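How a Robot Learns to Pick Up a Bag

Students in the Ritwood robot club do not start with a robot. They start with two grippers they hold in their hands. Each gripper has fingers that can press on things – a bag on a chair, for instance.

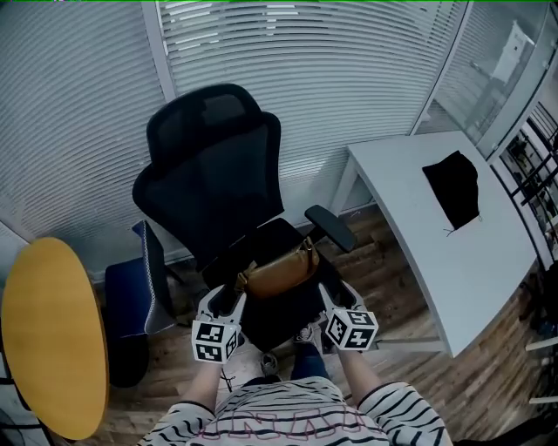
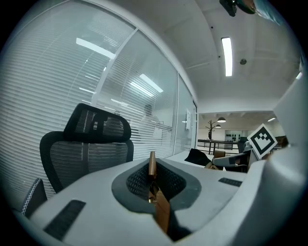

What are the black and white squares for?

A camera can spot these patterns easily. They help a computer work out where a gripper is and which way it is tilted. The club has saved 443 tries so far, and practice starts again in September.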